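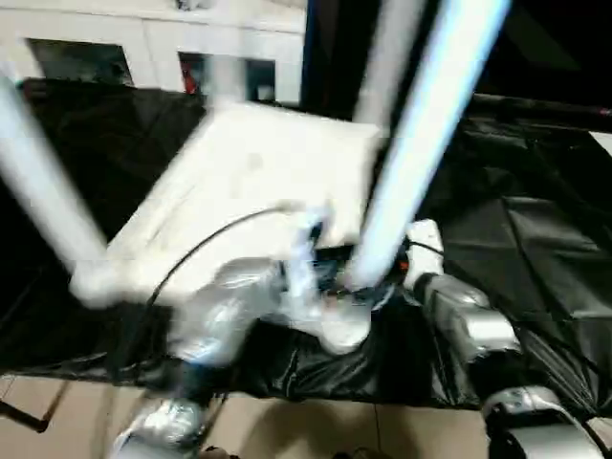
3 min read

22 September 2018

Okay, gripper day. I've been promising Banafsheh this comparison for ages, and I finally ran out of excuses when the Steinbach fingers showed up. So this is the Dirlow stock fingers against the Steinbach ones, both on the two-arm setup, same cables, same black cloth, same controller settings as far as I could manage it (more on that further down, sigh).

The jobs were picking up flat, light things and moving them fast, and holding on to round tubing while the other arm does something useful. I wanted the white plastic parts because they're miserable to grip. They're light and shiny, and the depth camera hates them.

Dirlow first. On slow moves they're lovely! They close evenly, they don't chatter, and the pads have just enough give that I stopped worrying about marks. Then I turned the speed up and it got less lovely. Anything wide and flat wants to twist out of the fingers when the arm swings, and the wrist starts hunting at the end of the move. You can hear it, a sort of buzz — Parisa heard it from the hallway and came in to ask what I'd broken. Nothing, thank you very much.

I dropped the acceleration limit a couple of notches and the buzz went away, but then the whole cycle drags. Wrote down both settings in the shared sheet, the second tab, the one with the ugly green header.

Steinbach fingers next. They're stiffer, with a narrower pad, and the swap took me 7 minutes with the right hex key and a lot longer than that to find the right hex key. Whoever used it last, it lives in the drawer with the calipers. Please.

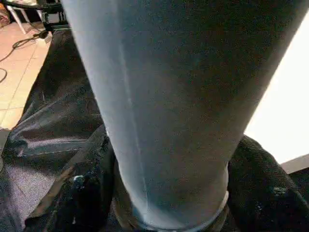
The wrist cameras are the other half of this. I've left exposure on auto for both arms, and I'm starting to think that's a mistake. Give the camera black cloth and something bright in one view and it just picks a side, and the side it picks is never the one I care about. Parisa thinks we should lock exposure per task and live with it. I'd like to try locking it per arm first (less to remember), but she's usually right about cameras, so we'll see.

Latency on the right wrist camera is also worse than on the left. I swapped the cables end for end and the lag stayed with the right side, so it's the port or the driver. I'm betting on the driver. Kustmont put out an update that I haven't installed, mostly out of fear.

Back to fingers. Total for the day was 217 grasps across both sets, and the full log is on the lab drive under Dradano. My gut feeling before looking at the numbers properly: Steinbach for tubes, Dirlow for anything flat.

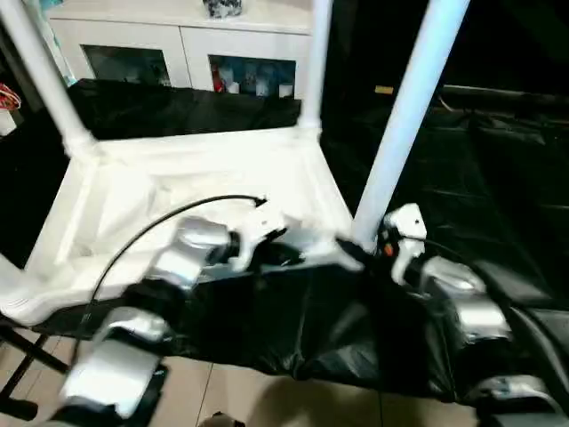 With two arms on one rigid part you really notice how much the fingers matter. If both sides are stiff, any tiny error between the arms goes straight into the part, and the force readings climb like crazy. I had 2 protective stops that way, both with Steinbach on both arms. Mixing them (soft left, stiff right) felt so much calmer! I only got 8 runs in with the mixed setup, so I'm not going to wave it around yet, but I'd love for somebody else to try it with fresh eyes.

One gripe about the controller. It forgets the finger offset on restart. I set it, saved it, restarted, and it was back to the Dirlow value, so the first few Steinbach closes after lunch were short and I threw them out. They're flagged in the log. Check the offset before you trust anything!

Still to do:

Install the Kustmont update and rerun the latency check on both sides.
Lock exposure and repeat the flat grasps, slow and fast.
More runs with the mixed fingers, tubes first.
Ask Banafsheh whether she wants the numbers before the December review or just a plot.
Order spare pads for the Dirlow set, the left one is getting shiny.

Leaving the Steinbach fingers on the right arm for now. Offset is on the sticky note by the e-stop.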